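Thread: Anyone else's bench work going to robot cells? How are your people taking it?

kitbench_mara
Joined: September
Posts: 81

Hi all, long time reader. I work at Plalstead, we do kitting and insert assembly, and I've been on the same bench for 11 years. Last spring we got our first cell (we call it Kenine, after the name on the project folder) and now there are 4 of them down our side of the building. My job went from putting parts in holes all day to setting up the thing that puts parts in holes all day, ha.

The new programs all get tried out on shape boards and colored blocks before they go anywhere near customer parts. I kind of love it? I've got strong opinions about blocks now. The red two-prong ones are my least favorite to teach, you have to get the angle right for both legs or forget it.

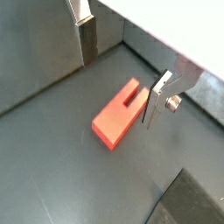

softic_fan: Okay but did your pay change along with the title? Ours didn't. We got "cell attendant" on the badge and the same hourly rate, plus a binder to study at home.

kitbench_mara
Mine went up a little, after I asked twice. Faustine Tessier (my lead) went to bat for me. The binder I also got, so you have my sympathy.

nightshift_gord
I'll be the grump. I was at Endlow when they did this and the bench crew went from a noisy table of people to me and a row of boxes. Same output on paper. But I used to talk to folks all night and now I talk to a stack light. You can train me all you want, it's a lonelier job.

kitbench_mara
Gord, I don't think that's grumpy, I miss the table too! We moved our breaks so the cell people and the packing people overlap, which helped some. And my wrists don't hurt when I drive home anymore, I can't pretend that's nothing.

What surprised me is how much of what I knew by hand still counts. Mathis Maillard wrote the first routine and he had it doing the pieces in catalog order. I told him no, you do the tall ones so you can still get in next to them, any bench person would tell you that. He changed it that same afternoon.

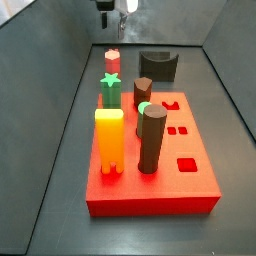
So now I get called over before a new routine gets written, and I like that part a lot. I keep a notebook with which shapes bind and which ones forgive you, and the last program I signed off ran 2,201 inserts before I had to go over and fuss with it.

softic_fan
See, that notebook is worth money. I'd be careful who gets a copy. Once it's all in the routine, why do they need you?

kitbench_mara
I've thought about it, sure. But then a new part number comes in and we start over from scratch. And I'd rather share it than have the next person learn it all the hard way.

nightshift_gord
Disagree, softic has it right. Get the raise in writing first, then share the notebook. Ask me how I know.

packline_dee
Reading this on my 3 a.m. break. We're getting our first one after inventory and my whole crew is nervous. Mara, did they let you pick who got trained, or was it by seniority?

kitbench_mara
Sign-up sheet, then seniority when too many people signed. Get your name on it early! I'll message you the list of questions I wish I'd asked.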